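Flutora 仕分けアーム 布製品・ぬいぐるみ向け

Flutoraは、返却品や検品前の小物を箱から取り出し、種類ごとに置き分ける卓上型のアームです。形の決まらない柔らかい品物を主な対象としています。開発と販売はSananceが行っています。

手首部に小型カメラを備え、箱の中をのぞき込む角度で品物の位置を確認します。毛足の長い生地や、品物どうしが重なった状態でも、つかむ位置をその都度決め直します。箱は現在お使いのものをそのまま登録できます。
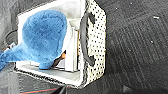 手首カメラの視点。水玉模様の取っ手付きボックスと青いぬいぐるみ素材の品物

導入先のHukden返却センターでは、10月の1か月間に2,396点を扱いました。以前は2名が箱の前に立ち、取り出しと仕分けを続けていました。現在この2名は、ほつれや汚れの確認と補修の判断を担当しています。アームが判断を保留した品物は専用トレーに置かれ、担当者が手で仕分けます。

現場責任者のJitendra Pathak氏によると、かがむ姿勢が減った一方、朝の箱の並べ方には以前より気を使うようになったとのことです。始業前の点検は20分で、手順書は作業台に備え付けています。

操作教育は導入時に現地で行います。担当はTymofii Antoniukです。配置換えを伴う場合は、作業分担表の見直しにも立ち会います。

標準構成
アーム本体、グリッパー、手首カメラ、操作パネル、保留品トレー

別売品
交換用グリッパー指、Dhillon製作業台

設置場所の寸法と、普段お使いの箱の写真をご用意のうえ、お問い合わせフォームからご連絡ください。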